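Celtaleck Plattner 50 Macro Lens
Manual focus, for mirrorless cameras
Updated Aug 14, 2026

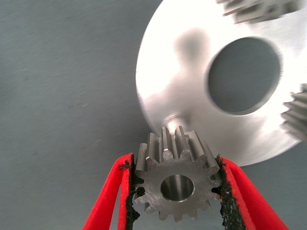 We sell this lens, and we would still like to talk a few of you out of it.

The box says "studio-grade macro for everyone." We have had one behind the counter since February and we don't know who everyone is. The Plattner 50 is a slow, careful lens for small things that hold still. If your plan is bees, or children, or anything on a windy day, keep your money, or put it toward something with autofocus. We get more returns from people chasing insects than from all other buyers put together.

What you get

Lens, front and rear caps, a screw-on hood, a thin cloth pouch and a printed card of exposure tables. The pouch won't protect anything. The tables are better than they look, and Lesia Horobets on our repair bench keeps a copy taped to her lamp.

Focal length: 50 mm
Focus: manual only
Aperture: set by a ring on the lens, with no click stops
Image stabilization: none
Weather sealing: none
Electronic contacts: none, so the camera won't record your aperture
Warranty: 2 years, parts and labor

About that "life size" claim

It does reach life size, at the very end of the focus ring, and by then the front of the lens is so close to your subject that it blocks its own light. Take the hood off. It does more harm than good up close, and we can't work out why Celtaleck put it in the box except that buyers like to see one.

Sharpness in the center is very good from wide open. The corners are soft until you stop down a fair way, and the maker's sample pictures all happen to have nothing in the corners. For flat work such as stamps or circuit boards that matters a lot. For a ring or a watch part in the middle of the picture, you may never see it.

Depth of field is thin. This is true of every macro lens, and the brochure's line about "front-to-back clarity" is just wrong. You will need to stop down, or take several shots and blend them in software. The software isn't included either.

Does it need the Calano rail?

The maker would like you to think so. The Calano focusing rail is sold next to this lens in most of the ads, and it's a decent rail with over 200 mm of travel. Most people will use a small part of that. A cheaper, shorter rail works fine if it doesn't wobble, and a steady tripod matters more than either one. Spend there first.

Shiny metal

Quentin Leclerc teaches our tabletop evening class and uses this lens for coins and small hardware. His advice is to forget the ring light, which puts a bright circle on anything polished, and hang a sheet of baking paper between one lamp and the subject. We sell ring lights too. He's right.

Price and trial

$200, tax not included. The price has dropped once already and we think it may drop again before the holidays, though we've been wrong about that before.

You can try the shop copy on your own camera at the counter. Bring something small you would really want to shoot. Returns are accepted if the lens comes back clean, with both caps.

Mounts in stock change from week to week, so call before you drive over.

Also on this shelf: Parley extension tubes, set of three. No glass in them, much cheaper, and for a lot of beginners the better buy.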